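**Grendix hand-held gripper** is a two-finger tool used to record and compare grasping motions before they are passed to a robot arm. It was one of 4 grippers tried in the Kimamari comparison, a bench study run by the Sangkhawat workshop. The study looked at how finger shape and pad surface affect the handling of small goods.
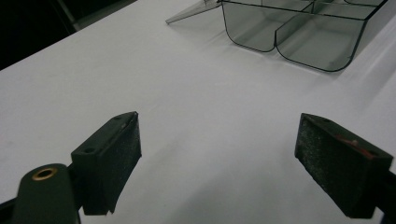 *Sangkhawat Workshop*

The fingers are green plastic blocks faced on the inside with dark gray textured pads. Trials took place on a white tabletop, and the objects included smoky-gray translucent organizer trays with divided compartments. Trays of this kind are hard for cameras to pick out against a pale surface.

## Trials

Each gripper completed 400 grasps, of which 124 involved trays. The Grendix tool held its object to the end of the motion in 84 percent of all grasps. Most of its failures came at curved walls, where the pads met only a small area of plastic.

## Later use

The recorded motions were replayed on an arm with a Brulturura controller. Pad wear was logged separately and is not included in the results.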